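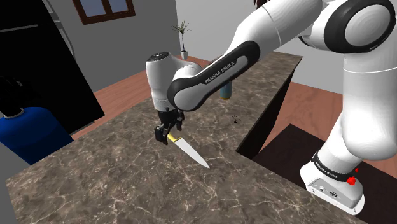

Subject: Re: [hemgate-shop] sim before the real arm

> Does the knife pickup work yet, or are we
> still admiring the countertop?

Both. The gripper comes down over the yellow handle nicely now – I moved the grasp point 12 mm back from the blade. Marble stays. It took me an evening and I'm not swapping it for gray.

Run 738 was the first I'd show anyone. Before that, 13 in a row closed on air.

Still to do: friction on the handle, and a slower approach over the last 30 mm. Can whoever has the Fluvau config please push it?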